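Tovska tabletop notes (readme)

Hi, and welcome to my notes for Tovska, my little project on setting small tables with toys and kitchen things mixed together. 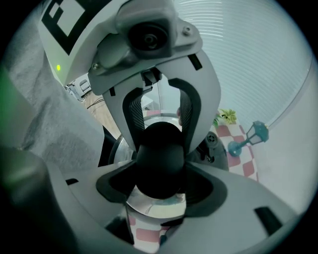

A reader wrote in to ask if checkered cloth makes everything on it look busy, and whether plain linen would be kinder to the small pieces. Fair point! I've gone back and forth on it, but I'm keeping the red-and-white check – it makes the teal toy street lamp pop, and a small green plant looks good with it too.

What's in the folder: 70 photos, sorted into 6 setups. Ham is the picnic one, Orkska is the one with all the glass bowls (my favorite, and a pain to dust). The names mean nothing, sorry.

Things I still need to do:
iron the gray fabric
find a second toy lamp, same height if I can
redo the labels for setup four, which I typed up at 11 at night

Use any of the layouts you like, and send me yours – I love seeing other people's tables!

Last updated Monday, August 24, 2020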